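Hand-held gripper build, teaching a cheap arm to fold shirts (page 5)

trutov_tim
Joined: January
Posts: 121

OK so the linkage is finally behaving. I swapped the pivots for the bigger ones like everybody kept yelling at me to do, and both jaws now open the same amount, which I was starting to think would never happen! Blue pads are staying too. I've been working on the bed all week (my bench is buried and I refuse to talk about it), going for sleeves first and then the body.
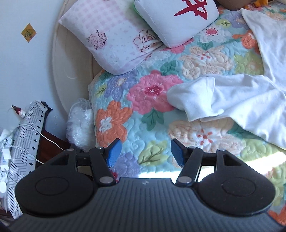
Jaws open, coming up on the sleeve.

My question is about the quilt. It's a really busy flower print and I keep wondering if I should put a plain sheet down before I record any more. I've got 28 good runs so far and I'd hate to toss them.

yagi_bench
Posts: 2788

Leave the quilt. If your arm only ever sees a plain sheet it'll fall apart the first time somebody changes the bedding. What are you using for pad backing?

Birdie Park

I'm going to disagree with yagi here. With 28 runs you don't have enough of anything to be picky about variety. Get one boring setup working start to finish – plain sheet, one shirt, curtains closed – and then make it harder. I went the other way on my Gandari build and spent months not knowing if my problem was the grip or the background.

yagi_bench

Months because you changed three things at once, Birdie. I read that thread.

Birdie Park

Two things! But fine.

trutov_tim

Ha, please don't fight, I need both of you. Backing is just the black stuff left over from the Fornau kit, cut down with scissors. I hear you on the curtains, the sun patches are brutal in the afternoon. I went back to it with the short-sleeved top laid sideways, and that shape is a pain.

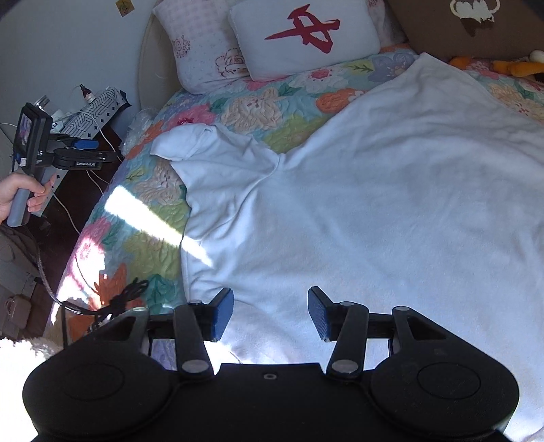

What I keep doing is going for the sleeve too low, so I pinch the layer underneath along with it and the whole top comes up in a lump. Slower approach helps a little. Narrower pads might help more, but I only just got these ones lined up and I really don't want to pull them off again.

Arash Shokri

Don't go narrower. Come in flatter and close earlier. I had the same double-layer thing with dish towels and it was all wrist angle.

trutov_tim

Trying that tonight. If it works I owe you a set of pivots, I have roughly a drawer full.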